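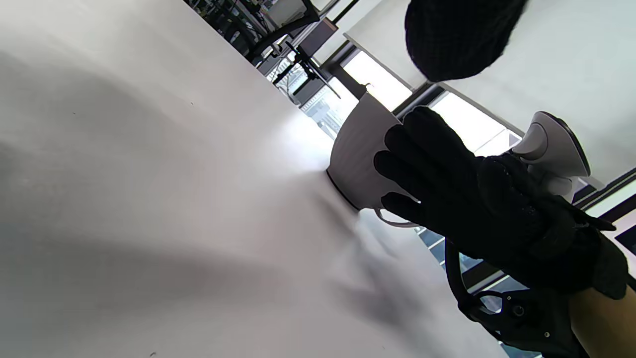
How many examples do you need before the system learns one task?

It depends on the task. For pressing a flat cloth, our first usable result came after 327 recordings, and we continued until 634. For tasks with hard objects, like putting a cup on a shelf, we needed less. We add new recordings in small groups and test after every group.

What is Callport?

Callport is our collection of household tasks, recorded by people in normal rooms. It is made by the Rostatness project. The first part is about clothes and fabric: steaming, folding, hanging, and sorting. The kitchen part is in preparation.

Why fabric first?

Fabric is difficult for a robot. It changes the shape each time you touch it, and two shirts from the same shop do not fall in the same way. We wanted to begin with the problem that gave us the most trouble in our earlier work.

Does a recording have to be perfect?

No. If you press one place twice, or you must pull the cloth straight again, please continue and finish the task. Such corrections are useful for the learning. We remove a recording only when the task was not finished or when the camera was covered for a long time.

How long is one recording?

Most of them are shorter than two minutes. The limit is 35 recordings per person in one day. After this number people become tired and their movements get careless, and we could see it in the results.

Which rules are there for steaming?

Wear a glove on the hand that holds the steamer. Keep the cord behind you or to the side. Fill the water before you start the recording, not in the middle. Never steam cloth that another person is wearing.

Can I choose my own room?

You can. We like different rooms, different light, and different tables. Please close the doors to places where other people may walk in, and put away letters or screens with private information.

Where do the files go?

You upload them with Rikard, our small program for checking and sending. Rikard shows a green line when the file is complete. If the line stays yellow, try again in the evening, when the server has less work.

What is the difference between Noh and Callport?

Noh is the learning system and Callport is the data. The present version of Noh was trained with 501 of the steaming recordings. The others we keep for testing, and Noh does not see them in the training.

Can I delete my recordings later?

Yes, until the next version of Callport is closed. The next closing is in June. Write to us from the same address that you used for the registration, and tell us the numbers of the recordings.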